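4. Setting Up Your Avska Home Radiation Monitor

Read this section before you plug anything in. If you have already plugged something in, read it anyway.

4.1 Choosing a spot

1. Mount the detector outdoors, 90 inches above the ground, on a post or an outside wall.

2. Keep it away from granite countertops, old glazed tiles and your uncle's collection of glow-in-the-dark watches. All of these can raise the reading, and none of them is news.

3. Run the cable indoors through the gland supplied. The cable is 30 feet long. It does not stretch, although several customers have tried.

CAUTION: Do not open the detector tube. The tube runs at 400 volts, and it holds a grudge.
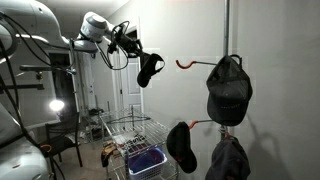

4.2 Taking a background reading

4. Switch on the base unit and wait for the green light. The clicking you hear is normal. Natural radiation was here before you bought the monitor.

5. Press and hold BASELINE until the display shows "BG". Leave the unit alone for 165 minutes. Checking on it every five minutes does no harm, but it does nothing for the reading either.

6. Write the final number inside the back cover. You will want it the first time the count jumps.

NOTE: Rain can wash radon products out of the air and push the count up for an hour or two. Please wait for things to dry out before calling the mayor.

4.3 Sharing your readings

7. To join the Plembridge network, enter your station code under SETTINGS > SHARE. Codes issued before June 28, 2021 have an extra zero at the front. Leave it off.

8. If your station shows gray on the map, Petronella Ngcobo at the network desk can reset it. Have your serial number ready. It is on the underside of the base unit, in very small type.

CAUTION: This monitor is not a safety alarm. In an emergency, follow the instructions of your local authorities, even if your display disagrees with them.

For battery replacement, see Section 5.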